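Hidance - progress report to Prarkmont, second milestone
Period covered: through October
Prepared by the design lead, Tutier

Short version: prologue and first two regions playable start to finish, third region blocked out but ugly, combat behind, writing ahead. Budget on track except localization, see below. Build is on the shared drive, use the newer one, the older one crashes on the title screen.

World

Midtbø (the harbor town, starting hub) is done to what we're calling beta quality. All shops open, all interiors lit, day and night schedules working for every townsperson who has a name. 148 named characters in the game right now, most of them in Midtbø. The ferry works both ways. The marsh region north of town is done apart from the water, which still pops in when you run toward it. Third region, the high pasture, is gray blocks and placeholder trees. You can walk it. Please don't judge it yet.

We cut the underground lake. It was in the milestone plan so flagging it clearly - it was eating the time of two people and there was only one quest down there. The quest moved to the old mill and is better for it.

Quests and writing

Main story written through act two, first draft of act three in. Side quests: 120 planned, the list has been locked since summer and we're not adding to it. All the Midtbø ones are scripted and can be finished. A few in the marsh can still be broken by killing the wrong person early. We want to allow killing anyone, that was in the pitch and it stays, so each of these needs a fallback by hand. Slow work.

Guild system is in. Three guilds, ranks, rank rewards, getting thrown out. Rejoining after being thrown out is not in, menu option is there but does nothing.

Character creation

Went back to the older version with the backgrounds. Testers liked picking a past and getting odd starting gear more than they liked sliders. The sliders are still there under an advanced tab. Skill growth by use works but swimming goes up far too fast, you can max it by standing in the harbor and pushing against the wall. Fix is in next build.

Combat

The weak spot. Melee hits land but dont feel like it. No stagger animations yet on anything bigger than a dog. Archery is good. Magic has 31 spells of the promised set and the rest are data entry mostly, plus effects. We lost three weeks to the pathfinding rewrite, which was not in the plan but enemies were getting stuck on every staircase in the game and there are a lot of stairs.

Asking to move the combat review from this milestone to the next. No change to the payment total, only the split.

Testing

Open bugs at close of the period: 423. That number looks bad next to the last report but we only started logging art bugs in the same tracker in August, so it isn't the same count. Crashes are down a lot. Worst remaining one is saving while on the ferry - corrupts the save, every time. Warning text added for now.

Outside playtest ran two sessions, morning and evening, full length of the prologue. Most got out of the prologue in under an hour. A couple never found the door key. Key moved to the table.

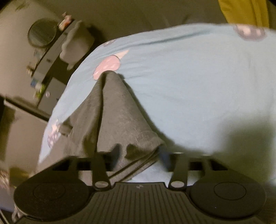

Journal was the main complaint in both sessions. Too long, no sorting, old entries bury new ones. We're adding a tab by quest and a tab by place, both mocked up, neither one coded. Map markers stay off by default, with a switch in options. Feedback was split on that and we'd like to hold to the original idea for at least one more round.

Money

Spent to plan on staff and on music. Recording for the main theme came in 800 under, moved to voice work. Localization quote came back higher than budgeted because the word count has grown. Options are drop one language at launch or trim the in-game books. We would rather trim the books, there are too many anyway. Need an answer from Prarkmont before we sign.

Next period

Combat feel, stagger, the remaining spells
High pasture to playable, no gray blocks on the main road
Journal tabs
Ferry save bug, first thing
Act three second draft
Controller support, menus only to start

Risks: combat again, and one animator for the whole creature list. If the creature list stays as is we need a second animator from the start of next period, part time is fine. Otherwise we cut the list and will send you wich ones.

Spreadsheet with the hours goes separately, same folder as the build.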